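Snack table before the family comes over – bag or jar??

546 views · 4 replies

plustetti
Setting up the snack table in the living room. White table, wrinkly white cloth (not ironing it, dont start). Bread is still in its bag, got a black box of plum snacks, says 六包梅 on it, and the orange pumpkin bucket – yes I know its May. Want the bread OUT of the plastic and in the big glass jar with the dome lid. My sister says bread in a jar goes weird.

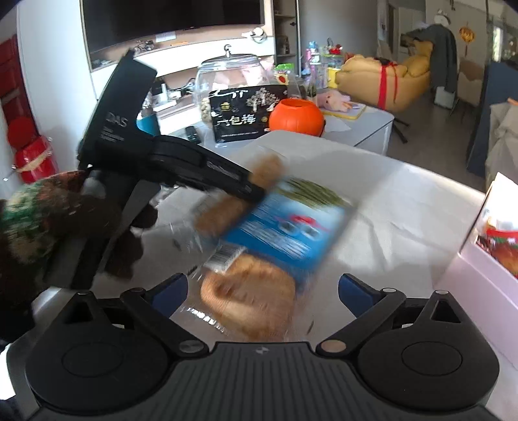 Jar already has some stuff in it so I'd have to empty that first. Bucket could take the small packets. Anyone done bread in glass?

o_briain60
Don't. Lid traps the damp, crust goes soft by night. Leave it in the bag till people sit down.

firov
Disagree, did it all last July, fine for a day. Just dont seal it tight.

o_briain60
A day, sure. Two and its mold.

plustetti
ok bag stays for now. Other problem is sun. Table gets blasted, big bright patch right in the middle, and the chips and little packets have to go someplace. Sofa is no good – cushions everywhere, yellow, red, turquoise, plus the folded blanket. Could shove it all to one end and put a tray there? Fish tank is right behind so nothing crumbly near that pls

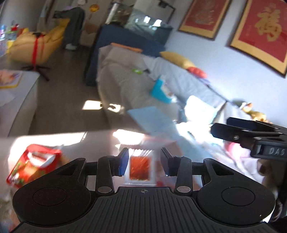

Rosetti says no food on a gray sofa, ever, tray or no tray. Move the table out of the sun and keep the cushions were they are. Chocolate first, it wont last.

3 likes · Share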